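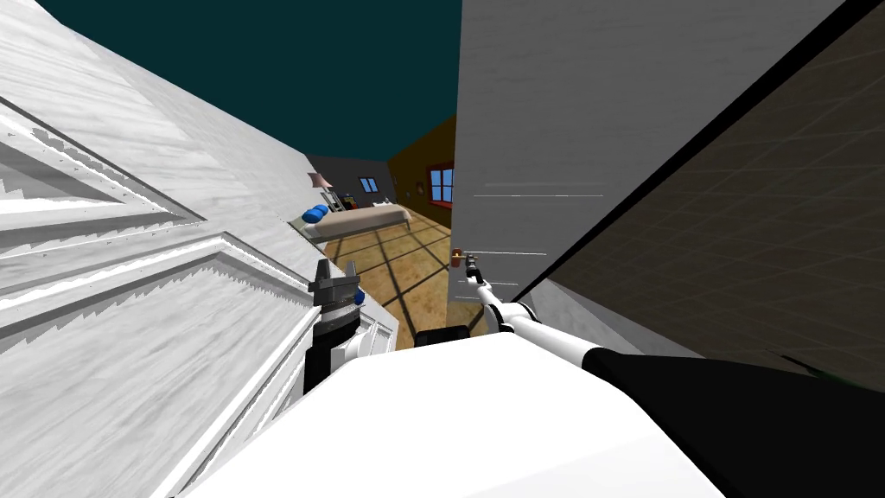 4. Door task, sim set-up (Vindutora club, two-arm robot)

Do sections 1 to 3 first. If the sim isnt installed yet none of this will work.

4.1 Load the house scene. File, Open, pick Clirnel house. Wait for the walls to load fully before you touch anything, slow laptops take a while.

4.2 Set the control port to 1931. Not the default. Save.

4.3 Switch to head view. You'll be driving from this view in the contest so get used to it now. Tilted horizon is normal, don't try to level it.

4.4 Check both arms answer. Left stick = robot's left arm, right stick = robot's right arm. Robot's left, always. Small moves only.

NOTE: If one arm is dead, close the Jastalis window and reopen it. Still dead, ask Ciarán Phelan, he wrote the controller script.

4.5 Bring the left gripper up to the door on the left. Stop short of the panel. Slow the last bit, speed 103 or under.

4.6 Right arm next. Reach up and left, keep the elbow away from the wall. Two doors in this house so know which one you're going for before you start.
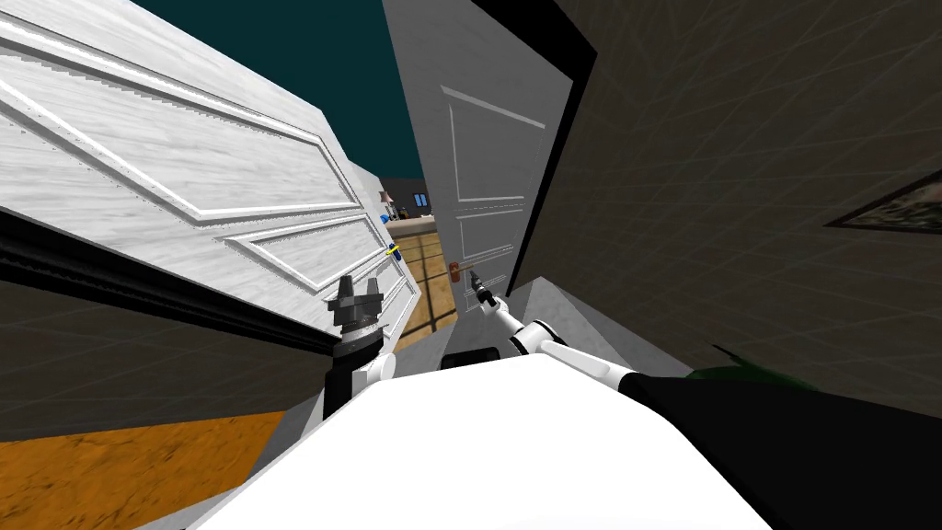 4.7 Line up the right gripper with the lever before closing. Fingers open, come in from below. Close, then push down, then pull. One thing at a time.

CAUTION: Don't drive both arms at once till you've passed the single arm check. They will cross over the body and the run gets scrapped.

CAUTION: Grip force max 175. Higher then that and the sim goes unstable, fingers jump thru the handle. Restart needed.

4.8 Hold the door with one gripper while the other lets go. Takes practice. Go watch somebody else's run if you're stuck.

4.9 Stop recording. Save as your initials plus run number. Bad runs too, we want those.

NOTE: Time limit is 200 seconds per run, clock starts on first arm move. Was longer last July, ignore the old sheet.

4.10 Copy runs to the Ní Chonaill folder before you log off. Lab machines get wiped.

Scoring is in section 5. Last edit March 2, 2019, port number fixed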